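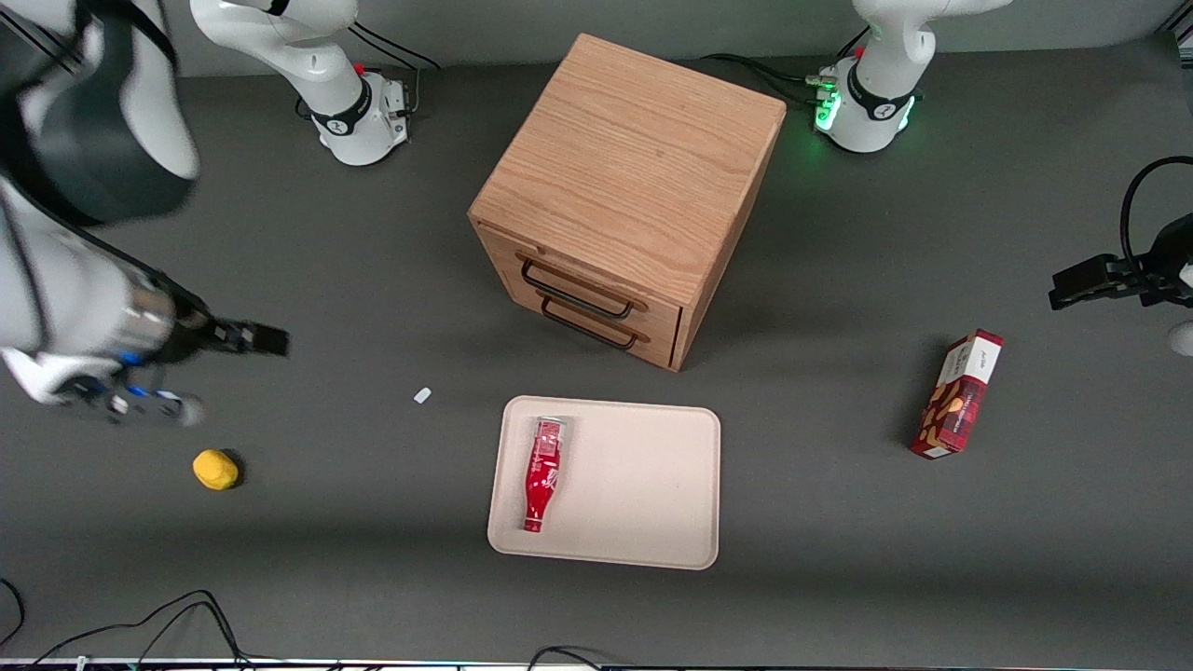

Bratby two-drawer cabinet

Oak finish, black bar handles
Item 285
In stock

The Bratby is a small cube of a cabinet with two drawers, one above the other, and it has become the piece we reach for whenever a corner of the shop needs sorting out. It's happy on a desk, on a deep shelf or on the floor next to a low chair. We love how plain it is! There's no trim and no fuss, just light wood with the grain showing across the top and a long black metal handle on each drawer.

Those handles deserve a word of their own. They run wide enough that you can grab them anywhere along the bar, left hand or right, without looking (handy when you're on the phone and hunting for a pen). Kalkidan Tesfamariam drew the first version with small round knobs, and we all liked it well enough until she swapped in the bars one afternoon and we never went back.

What goes in it

The top drawer tends to fill up with the things you want every day: keys, chargers, scissors, stamps. The bottom one takes the things you want once a week. Adjoa Lamptey in our workshop keeps sandpaper in hers, sorted by grit, and Feven Assefa has given both drawers over to embroidery thread. The broad top will take a lamp or a plant, though please put a saucer under the plant. Oak and standing water don't get along.

Two side by side make a lovely low run under a window. If you'd like a pair with similar grain, write it in the order notes and we'll go through the shelf and pick.

Care

Dust with a soft dry cloth. For sticky marks use a damp cloth, wipe along the grain, and dry it right away. The handles only need a wipe. If one works loose over time, open the drawer and tighten the screws from the inside with an ordinary screwdriver. Strong sun will change the color of the wood a little, so move your lamp now and then or you'll end up with a pale circle.

Delivery and returns

Ships fully assembled, so there's nothing to build. Allow 14 days for delivery. Returns are fine as long as the cabinet is unused and in its original box.

Goes well with

Tundholm desk shelf
Nigatu letter tray
Boson clip lamp (the black one, to go with the handles)

Questions about finish or spare handles go to Tudur Gough at the shop desk. Spare handles are sold singly, screws included.

Page updated 2025-05-23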